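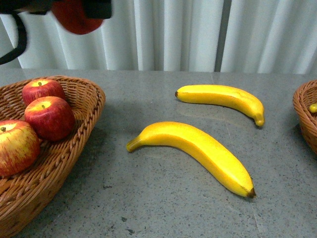 How long do apples keep in an open basket on the counter? Mine last 6 days before they go soft, and after that they need to be in the fridge.

I started keeping track in February. I was buying a big bag every other week and leaving all of it out, and by the second week I was cooking the last ones down into sauce whether I wanted sauce or not. Senga Chisholm told me to put out a few at a time and leave the rest in the crisper drawer. I do that now. When the basket gets low I top it up in the evening.

A wide, shallow wicker basket works better for me than the deep bowl I had before. The apples sit in one layer and I can see a bruise before it spreads. The bowl went to Inger Toft, who uses it for onions.

The speckled counter is good at hiding crumbs, so I lift the basket once a week and wipe under it. Bits collect in the weave too – an old dry toothbrush gets them out. I don't wash the apples until I'm ready to eat them.

Bananas stay on the counter, away from the basket. They ripen everything near them, and I lost a whole batch of pears that way last fall.

The last bag was 99 cents a pound at Peltden. I'll go back for more when the drawer is down to two or three.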